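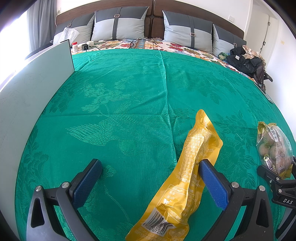
Crescencio Serrano thinks people expect too much from the arm and too little from the fingers. Anyone can buy an arm, he told the group at the open day in Bernden, and then you find out it can't pick up a bag of fruit.

Serrano was answering a visitor from a packing firm who wanted to know when the hand-held grippers would be replaced by "the real robot." The visitor didn't look satisfied, and the question came up twice more before lunch.

Rindeck opened its workshop in April for the first time. Most of the morning went to hand-held grippers, worked by people. The two jaws carry textured blue pads, and the operator closes them on ordinary things: a glossy food pouch, fruit in a clear plastic bag. A lot of the work is done on soft surfaces, on a bed with a cloth over it, which is harder than a bench. A pouch on a bench stays flat. On fabric it tips toward whichever finger touches it first.

Each operator is asked for 90 recordings a shift. The current set of tasks has 243 items on its list, and foil packaging takes up more of it than anyone planned. Foil wrinkles, and the wrinkles throw back light, so the same pouch can look quite different when it has been turned a little.

Visitors got to try. I managed a pouch on my third attempt and dropped it on the fourth. You have to come in wider than feels natural – the pads need room on both sides – and then close slowly. The man from the packing firm was better at it than I was.

After lunch we moved to the Willard room, where a fixed arm sorted pouches into trays. It ran for about 1,000 picks between stops the week before, according to the board by the door. It stopped 3 times while we were there, twice for a pouch lying across the edge of a tray. An operator reached in, straightened it and pressed the green button.

Rindeck plans another open day next spring. Places are free, but groups are kept small.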